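Search this guide
Enter a keyword Go

Section 9. Setting Out and Clearing the Animal Sorting Set

9.1 Preparing the table

1. Clear a white or pale tabletop and wipe it with a dry cloth.
2. Stand the blue bin on the table, opening upward.
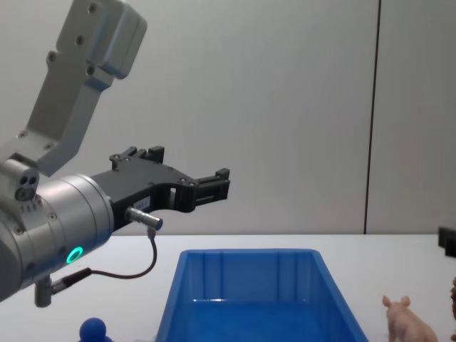

3. Check the bin for loose parts from an earlier session and remove them.

9.2 Placing the animals

4. Lay the animals in the blue tray one at a time. They may rest against each other — do not press them down to make them fit.

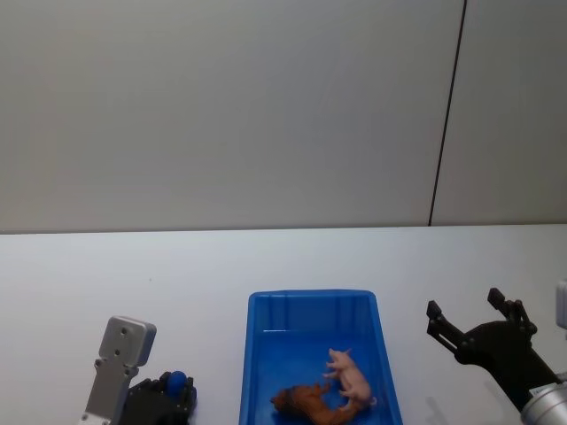
Figure 9-2. Pig and a second animal in the tray.

Note: Figures may lie on their sides during storage. On the table they are to be stood on their feet, clear of the rim.

5. Take out the animals required for the activity and stand them beside the tray.

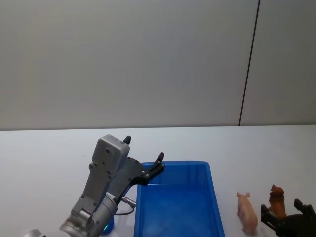 Leave enough space between figures for each to be picked up without touching the next. Padau sets contain the same tray and follow the same procedure.

9.3 Ducks

6. Hold each rubber duck by the sides of the body. Do not lift it by the head.
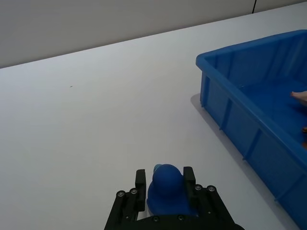

7. Return the ducks to storage last, after the animals.

Caution: Do not use solvent on rubber or painted figures. Report damaged items to Jean Lamont, quoting part number 141.

Related sections
Section 8. Contents of the Konel Set
Section 10. Cleaning and Storage
Replacement Figures and Trays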